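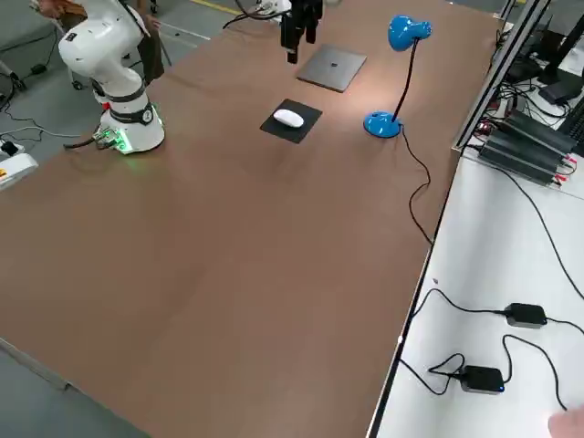

Two robot arms at the table, with a closed laptop lying on it.

Well, the Walarside council went and did it! The evening parking charge passed, four votes to two, and I had a seat near the back for the whole long thing. Mayor Jussara Portela needed the Fiker list to get there, and she got it once she agreed to review the charge in May (they'd been asking for that all along).
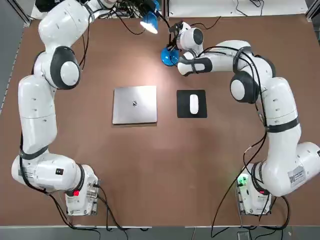 White arms curving in over a brown tabletop.

Dirceu Godoy and Edileuza Nogueira voted no, as they'd told everyone they would. Godoy brought up the petition, which has 3436 names on it, and he read the cover letter out loud, slowly, all of it. Sølve Hedlund from the Fiker list said he'd read it too and still wanted the money for the Tavares Street bus.
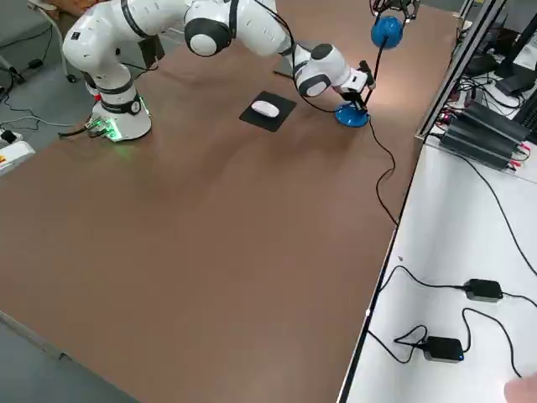 Page 4

I caught Nogueira on the stairs afterward and she was pretty annoyed. She wanted residents with a permit left out of the charge, and by the council's own count there are 3186 of those. Her amendment never got a second. Portela told me she'd look at permits in the review, but she wouldn't promise me more than that.
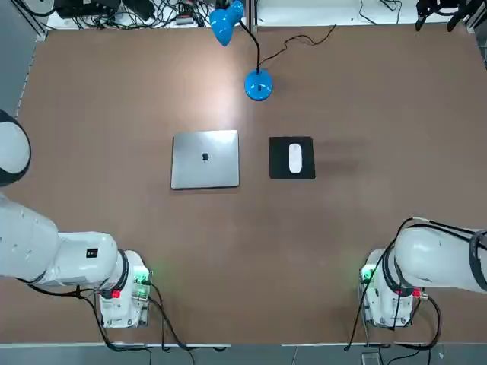

Also on the agenda

Benedito Honorato's plan for longer library hours was put off again. I'll be back for that one, with a sandwich this time.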